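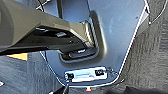 SELNESS STAFF RESIDENCE
Annual ventilation, heating and fire safety inspection
Date of inspection: April 2, 1999
Areas covered: bedrooms, corridors, kitchen, plant room, roof
Areas not covered: lift motor room (separate contract), gas governor

Key: S = satisfactory, A = attention needed, U = unsatisfactory, N/C = not checked

1. Plant room

1.1 Access door, lock and signage - S
1.2 Floor clear of stored items - A
Paint tins and a folded stepladder against the pump set. Remove before next visit. Same comment was made in November.
1.3 Tivis boiler, casing and flue joint - S
Flue joint resealed by Nikolaidis. Sealant sound all round.
1.4 Boiler hours counter - 3,769
Counter reads in line with the log book.
1.5 Pressure gauge, cold fill - S
1.6 Safety valve discharge pipe - U
Pipe ends at chest height above the walkway. Extend to low level with a fixed bracket. To be done before the boiler is next drained and refilled.
1.7 Circulation pumps, changeover - S
Pump 2 noisy on starting, settles within a minute. Bearings to be listened to again at the summer service.
1.8 Lagging - A
Missing at two elbows on the return. No burn risk at present flow temperature but heat is being lost into the room.

2. Air handling (Skulovent unit, roof)

2.1 Fixings and anti-vibration mounts - S
2.2 Fan belt tension and wear - A
Belt glazed on the inner face. Replacement held in store. Fit at next filter change and record the hours.
2.3 Fan hours counter - 2,956
2.4 Filters, supply side - U
Loaded beyond the change mark on the differential gauge. The log shows a change entered for November but no filter serial number against it. Enter the number every time.
2.5 Filters, extract side - S
2.6 Condensate trap - S
Primed.
2.7 Fire damper, main riser - S
Dropped fully on test, reset by hand.
2.8 Fire damper, kitchen branch - U
Dropped about halfway and stuck. Grease on the blade tracks. Clean, lubricate with dry compound only, and retest. The kitchen hood is not to be used at full speed until the retest is signed.

3. Bedrooms

Bedrooms were sampled by floor. Comments apply to the rooms sampled and should not be read across to the rest without checking.

3.1 Door closers - A
Two closers on the upper corridor fail to latch the door from a small opening. Adjust the latching speed before ordering replacements.
3.2 Smoke seals - S
3.3 Smoke detectors, test with approved aerosol - S
All heads sampled reported to the panel with the correct address.
3.4 Transfer grilles and undercuts - A
New carpet has closed the gap under several doors. Minimum clear undercut is 10 mm. Trim doors or fit grilles.

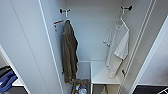
Where a door is trimmed, the cut edge should be sealed the same day and the smoke seal checked for contact over its full length. Fire doors are not to be trimmed beyond the limit stated on the door's own label - if the label has been painted over, treat the limit as unknown and ask before cutting.

3.5 Extract valves in shower rooms - A
Valves found wound fully shut in three rooms. Reopen, set to the commissioning figure and lock the spindle. Residents have probably closed them against draughts, so the supply temperature in item 2 should be looked at as well.
3.6 Radiator valves - S
3.7 Storage clear of heaters and detectors - S
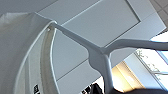 Photo 3. Bedroom floor, section 3.

4. Corridors and escape routes

4.1 Routes clear - S
4.2 Emergency lighting, short function test - S
Full duration test falls due in November.
4.3 Final exit doors - A
Rear exit binds on the threshold. Opens with a firm push but should open without one.
4.4 Extinguishers, service date and tamper tag - S
4.5 Call points, one per zone tested - S
Zone plan beside the panel is out of date and still shows the old linen store as a bedroom. Redraw.

5. Kitchen

5.1 Hood filters - A
Clean weekly, currently fortnightly.
5.2 Gas interlock - S
Supply cut off on loss of extract, as intended.
5.3 Fire blanket - S
5.4 Make-up air grille - N/C
Behind the tall refrigerator. To be pulled forward for the next visit.

Summary of actions

Items marked U (1.6, 2.4, 2.8): complete within 20 days and return the signed sheet.
Items marked A: complete before the summer service.
Item 5.4: arrange access.

Counter readings in 1.4 and 2.3 to be copied to the front page of the log book. Retest of 2.8 to be witnessed by the site representative.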